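**Sock and Linen Project: progress report to the Santoro Fund**
6/8/18

The grant covers the sorting, washing and handing out of donated socks and small linens from the Hurkex Street building. The last report went out in February. This one picks up from there.

**Intake**

Donations came in through the two drop boxes and from the Porko laundromat, which lets us collect whatever is left in its machines after 15 days. We took in 700 pairs of socks in this period. The linen side was slower, mostly hand towels and pillowcases, and we have stopped asking for fitted sheets. They take up too much shelf space and few households request them.

**Washing**

The second washer was installed in the back hall and is in daily use. The first one was out of service for a short time with a bad door seal. The part was covered by the repair line in the budget and did not affect the schedule. Whites are now run separately from colors. Earlier loads came out gray and several bags had to be used as cleaning rags.

**Sorting and pairing**

This is still the slowest step. Each sock is laid out on the table, checked at the cuff, heel and toe, and put with its match. Cuffs that have lost their stretch go to rags. Small spots on white socks are treated once and washed again. If the spots are still there after the second wash, the pair goes in the seconds bin, which the day shelter has agreed to take.

We moved sorting from the folding tables to the long wooden table near the window. The light is better and marks on white fabric are easier to catch. The old tables are now used for bagging.

Single socks are kept for one month in the tray marked "waiting." At the close of this period there were 53 singles in it.

Pairs are held together with plastic sock clips from Clikitz. We bought one box to try. They stay on in the dryer better than safety pins do, but they are slow to open, and we would like to use up the box before deciding on more.

**Distribution**

We gave out 400 pairs. Children's sizes ran short both times the school asked for them. Adult white crew socks are well stocked and need no further purchase this year.

**Spending**

Spending is within budget on all lines except detergent, which is slightly over because of the repeat washes. We ask to move the unused part of the shelving line to cover it. Receipts are in the folder sent with this report.

**Next period**

- Set up a separate bin for children's sizes at each drop box
- Write the checking steps on one sheet and post it by the sorting table
- Decide on the sock clips
- Replace the cracked lid on the north drop box
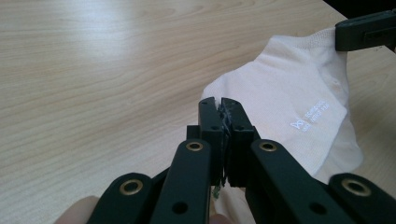

White sock with a ribbed cuff on the wooden table.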